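March, bench log, finger comparison on cloth
Trutstead rig, wrist cam on, second set of fingers

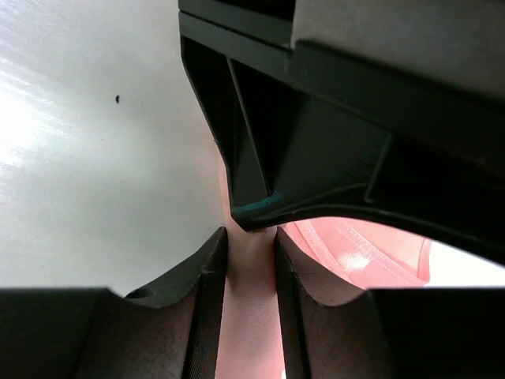 Swapped the flat Hovar pads for the Sikow scalloped ones before lunch. Same arm, same controller, force limit left alone. Pink cloth again so it can be set against the morning's numbers.

Hovar flats: 19 tries, 6 double picks, 2 dropped in transit. Fine on a thick fold, hopeless on single layer, pads just slide over it.

Sikow: 5 tries so far. Pointed tips get into a fold much better. Approach has to be steeper tho, and the hem is a pain, if the tips land on the raised bit they skate off to one side. Going in just beside it is ok. Try offsetting the grasp point by roughly 6 mm and rerun.

Wrist cam: housing eats most of the top right of the view, fingers take the bottom. What's left of the cloth is the gap between the tips and whatever shows under the arch. Segmentation copes becuase pink on pale is easy. Wouldn't trust it with a white tea towel. Glare on the left is bad too, washed right out, turn the lamp or drop exposure before next run.

Teal mark on the housing tip, right above the finger gap. Mask it out in the crop, don't want the colour threshold picking it up.

Eichhorn controller threw the close-timeout warning twice, both on Sikow. Longer stroke? Check the setting against the old config, think it still has the Hovar travel in it.

To do
- offset rerun, full 19 to match
- lamp
- new crop for the cam, save as separate profile
- put the Hovar screws back in the labelled tub, NOT the drawer

Leaving the Sikow set on overnight, arm parked and powered off.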